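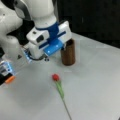 Notebook 2, p. 22

Wednesday, open afternoon at Enstead

Back from the Enstead visit and writing this up before I forget half of it. Anjani Ngau drove, I navigated badly, and we still got in before the first demo at 1:30. Tea urn by the door, name stickers, then straight into the arm bay with a group from Silville who had clearly been before and knew where to stand.

What a good afternoon! I'd expected the usual pick-a-cube, put-a-cube. They had the flower task going instead: artificial flower with a red bloom and a long thin stem, laid flat on the white table, brown cylinder standing next to it. I love this as a test piece. A stem like that gives you almost nothing to close on, and it has a fat leafy bit up near the bloom and then goes down to something like wire, so where you grab it matters a lot. The cylinder is the easy one by comparison, though you can knock it over if you come in low (we've done it enough times with our own).

Gripper is a white body with blue trim and a light blue finger pad, flat faced. I asked if we could try that pad shape on our Vondgate hand and the answer was "probably, if you shim it". They're going to send the drawing, part 2918. Must chase this if it hasn't come by the end of May.

Anjani got talking to the Wibisono people about teleop and I lost her for around half an hour. Her notes, copied off the back of her hand:
- they log every attempt, including the bad ones
- operators swap at the tea break, no exceptions
- lighting gets checked first thing and then left alone

The lighting one is a fair cop. We fiddle with ours all day and then wonder why the colours drift.

Second half was the wrist camera talk, which I'd nearly skipped. So glad I didn't. With the camera that close you get both fingertips along the bottom of the view and whatever is between them right up the middle, so you can judge how straight a rod is sitting without walking round the bench. Downside is that a long piece hides a good strip of what's behind it. Somebody asked about tilting the mount and there was a proper argument, friendly, about whether you'd lose sight of the fingertips. I think a few degrees would be fine. Want to try it.
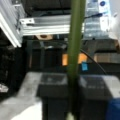
Green rod at the grippers, wrist camera view.

To do on our side:
Dig out the long rods from the bottom drawer, plus something thin and bendy.
Ask the Silville group if they'd come over and see our bench, they seemed keen.
Mock up a tilted camera mount, cardboard first.

Anjani wants to run a flower task of our own. I said yes before she'd finished the sentence.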